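Puka gallery: laundry work and the fall equipment list

Updated August 1, 2025

Quick page, more notes than pictures at the moment. Puka is the clothes and bedding part of our home-tasks work. Shirts, shorts, towels, pillowcases. We work at Sendemcombe most weeks, bedroom first, kitchen later. The next order goes in this October and several people asked to see what the gear does all day before they sign for it. Fair enough.

Prices are in dollars, before tax. Read the list, then scroll to the gallery.

What's on the order

Spare finger pads. First thing on the list, don't cut it. Pads take the wear, cloth catches on them, grip gets worse and you only notice late in a session. Sananbridge quoted 92 a set. Ask again for a bulk price, the first answer was vague.

Hard cases. 135 each. We have been using padded grocery bags and it shows. One case per pair of grippers, foam cut to fit. Seperate pocket for cables please, last ones had none.

Storage. 800 for drives. Could wait till after the new year if we clear out the old kitchen recordings, but who is going to do that? Put it in.

Spare screws and small hardware. Cheap. Order too many. Small box in each case.

Wrist straps. Jinfeng Cheng wants a wider one for long sessions and I agree, the thin kind digs in after an hour. No price yet. Thân makes one that might fit, sample is on the way.

Clothes and bedding. People forget this every time. We need things to fold and pick up, and they can't all be gray. Thrift store is fine. Plain and busy prints both, thin and thick, adult and kid sizes. Comes out of the same budget line as the small hardware.

Ceiling for the whole order is 3,000. With everything above we're under, depending how many cases. If something has to go, drop a case before you drop pads.

Not on the order

More grippers. Asked, answered, not this round. Two hands working at once on one piece of cloth is what we plan around, and the pairs we have cover the sessions we can staff. Look at it again when kitchen starts.

A folding table. Nice to have. Beds work, and beds are were people fold laundry anyway.

Lights. Still want them. Rooms with one window get dim by late afternoon and we end up moving the schedule around. Next budget.

Gallery: bedroom

Bright pink shorts-shaped piece spread out on a patchwork-print bedspread, black gripper jaws open over the bed and the tip of a second gripper at the garment's edge. The ribbed blue-violet pads on the inside of the jaws are the kind of part on line one of the order, and you can see the thin white strap by the hand on the left unit.

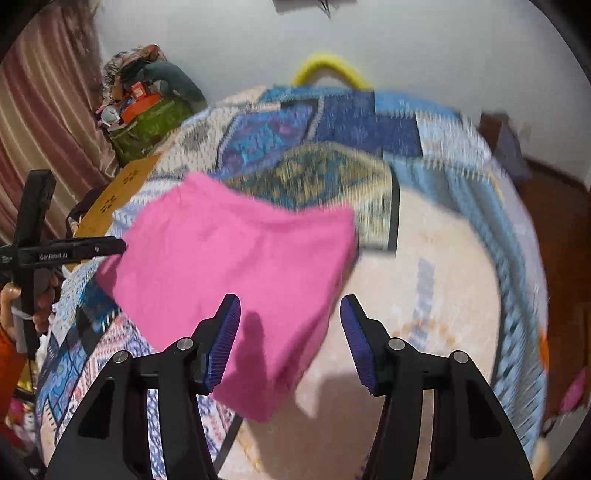
Gallery: kitchen

Empty for now. Sessions start after the order lands, pictures go up as we get them. Kitchen will want its own pad sets, greasy pads don't go back on clothes. Budget them as a second line, same supplier.

Changes to the list

Send them to Jinfeng Cheng, with item, quantity, price and a link. No link, no order. If you are asking for something not listed here say which room it's for and what it replaces. Quotes from Sananbridge run out fast so don't sit on them. Anything under the price of one case, just buy it and keep the receipt.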